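Zinosau Student Robotics Project – Task Guides
Guide: Lifting a Lined Wastebasket by the Rim

This guide covers setup, teleoperation, and logging for the wastebasket task. It assumes you have finished the arm checkout and can start and stop a recording without help. Wrist and head views are both recorded.

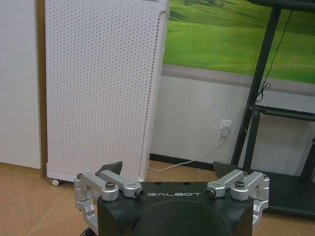 Wrist view, fingers apart. 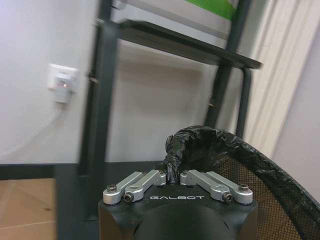 Wrist view, bag plastic pinched between the fingertips.

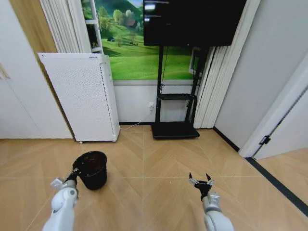

Head view, left gripper on the rim of the basket.
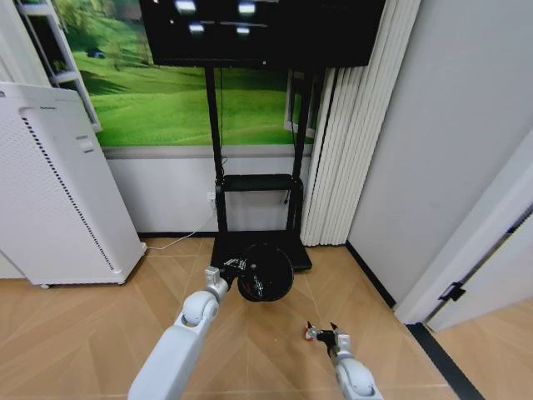 Steltside, November

What the task is

The operator brings the left gripper to a round wastebasket on the floor, closes on the rim, lifts, holds, and sets the basket back down. The right arm does no lifting in this version. It stays open and away from the basket until the release is complete. A later guide will cover the two-arm version, in which the right gripper gathers the bag.

The task looks simple and has a high rejection rate. Most rejected episodes in the Gakton club's first batch failed at the grasp, with the fingers closed on plastic and no rim between them. The basket then tilts, or the bag pulls out and the basket stays where it was.

Before you start

You need:

- the robot, powered and homed, with both grippers tested
- one mesh wastebasket with a rolled lip
- black bags of the size on the supply list
- painter's tape for the start mark
- the session sheet
- 2 people, one operating and one at the stop button

The person at the stop button does not fill in the sheet during an episode. Fill it in between episodes.

Preparing the room

1. Move anything on casters back to the wall. The rolling TV stand stays where it is, with the screen off.
2. Check the low outlet and the thin cable on the floor. The cable must lie along the wall side of the room and clear of the robot base through its full travel. If it has crept forward, push it back by hand. Do not tape it across the open floor.
3. Leave 600 mm of clear floor on every side of the start mark. Measure this once per session.
4. Close or open the blinds, then leave them alone. A lighting change in the middle of a session means a new session number.
5. Pick up loose scraps. Small white bits on the light floor have been mistaken for tape corners when reviewing the head camera.

In the Lakatos room the chevron seams make a handy reference. Put the tape mark on a seam junction and write down which one. Nothing on the sheet should say "same place as last time."

Preparing the basket

Fit the bag and fold it over the lip all the way around. How you fold it decides how hard the episode will be, so the sheet has a column for it:

F – flat. The bag is folded down smoothly and the lip can be felt through it.
G – gathered. Extra plastic is twisted into a bunch at one point on the rim.
N – no bag.

For a G fold, turn the bunch to the position listed for the episode. Do not tie it. Squeeze the air out before placing the basket, as a puffed bag hides the far side of the rim from the head camera.

Approach

Start with the gripper open and above rim height. Come in from the outside of the basket with one finger on each side of the wall. The head view is good for getting close. It is poor for judging depth over a dark basket, where the inside and the outside of the rim look much the same. Switch your attention to the wrist view for the last part.

In the wrist view, the gripper body takes up the bottom center and the fingertips stand above it. Line up the gap between the tips with the rim. Four points to watch:

- The rim should pass through the gap, with wall visible below it.
- If you see only wrinkled plastic in the gap, back off and come in again.
- If the background smears, you are moving too fast. Stop, let the view settle, then continue.
- If the tips touch the outside of the basket and it slides, end the episode. Do not chase it across the floor.

Closing

Close slowly. The fingers slow down when they meet the plastic and slow again when they meet the lip. On an F fold these two points are nearly the same. On a G fold they are far apart, and new operators tend to stop at the first one. Keep closing until the position readout is steady.

Tug upward a small amount before the real lift. If the whole basket follows, go on. If only the plastic moves, open, retreat, and mark the attempt as a regrasp. One regrasp per episode is allowed.

Lift and hold

Raise the arm straight up. A one-sided grasp on the rim lets the basket hang at an angle – this is expected and is not a fault. Keep it in front of the robot and well short of the TV stand. Hold for 2 seconds, counted by the person at the stop button, out loud.

The right arm must not cross toward the basket during the hold. If you need to rest that hand, park the right arm low and to the side with the fingers open before you start the approach. Check that the right fingertips are clear of the floor.

Setting down

Lower until the bottom edge touches, then keep lowering at the slowest setting until the basket stands level. Open the gripper fully. Retreat upward first and back second. Backing out with plastic still caught on a fingertip drags the basket over and spoils an otherwise good episode.

Stop the recording after the arm has reached the park position.

Logging

Write one line per episode: number, fold code, start seam, regrasp yes or no, result. Use these result codes:

OK – lifted, held, set down level
P – plastic only, basket not lifted
T – tipped at set-down
S – stopped by the second person
X – recording problem

A full block is 13 episodes with the same fold code. Change the bag between blocks, or sooner if it tears. Write torn bags in the notes column with the episode number.

Common problems

Fingers close fully and nothing lifts. The rim was missed. Lower the approach and check for mesh below the lip in the wrist view.

Basket turns in the grip. The grasp is too shallow. Get the lip deeper between the pads before closing.

Gripper will not open after set-down. Press stop, wait for the status light to change, and open from the panel. Do not pull the plastic out by hand while the arm is live.

Head view loses the basket behind the arm. Raise the elbow before the approach. Moving the head during an episode is not allowed in this task.

At the end of the session, park both arms, remove the bag, and hang the sheet on the clip by the door. Files are copied to the Zinosau drive the same evening, under the session number only.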